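Arwel Sayce
October 17, 2020

OK I have been promising a thread on moving my sourdough starter across the country and several of you have started nagging, so let's go. Long one. Get a snack.

1/ Background for the new people: the starter is called Buzatu, it came from a neighbor back in May, and it has lived in a pickle jar on top of my fridge ever since. It smells like green apples on a good day and like nail polish remover when I forget to feed it.

2/ We moved to Flisbridge. That is 438 miles from the old apartment, two adults, one cat, one rental truck, no air conditioning in the truck. I did not want to carry a live, bubbling jar of goo in that thing (ask me about the kimchi incident. or don't)

3/ So plan A was drying it. You smear active starter super thin on parchment, leave it out overnight, and it turns into these crackly little flakes you can snap like chips. I fed it, waited till it was good and bubbly, and smeared it the night before we packed the kitchen.

4/ Tip: THIN. Thinner than you think. My first sheet was thick in the middle and stayed rubbery and I ended up tossing half of it. Use an offset spatula if you have one. I used an old library card.

5/ Plan B was a stiff backup. 50 grams of starter, a bunch of rye flour, hardly any water, kneaded into a ball like Play-Doh and buried in more flour in a zip bag. It rode in the cooler with the cheese.

6/ The drive was long and the cat sang the whole way. Moving on!!

7/ New kitchen, first morning. I crumbled the flakes into lukewarm water and let them soak until they went soft, then stirred in flour. First day: nothing. Second day: nothing, plus a smell like wet cardboard. I was so sad you guys. I had already named the new jar.

8/ Meanwhile the stiff ball was FINE. I cut it open and it had all these tiny holes inside, like a sponge. Fed it regular flour and water and it doubled by dinnertime. So if you only do one of these, do the ball.

9/ But the flakes came back too! Day 4, a few bubbles. Day 5, foam. I think the new place is just colder, because once I put the jar in the oven with only the light on it took off. PUT A STICKY NOTE ON THE OVEN. My sister once preheated hers to 425 with the jar in there and we still don't talk about it.

10/ Someone asked about the water. Tap water here tastes like a swimming pool, so I've been leaving a pitcher out overnight. Could be superstition. The loaves have been good so I'm not changing anything.

11/ First real loaf in the new oven: pale on top, burnt on the bottom. Second one I slid an empty cookie sheet onto the rack underneath and it came out way more even. Crumb was a little tight but it made killer toast with the last of the plum jam.

12/ Leftover flakes are in an envelope in the freezer. If you're local and want some, message me. I'd rather hand them over than mail them, my last package to Tamen took forever and showed up flat as a pancake.

13/ Next thread is probably rye, if I can find decent rye flour in this town. Recommendations welcome, I'm begging. Ok that's it, go feed your jars

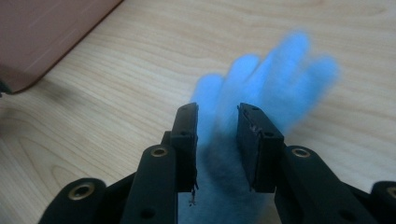 wood grain appreciation post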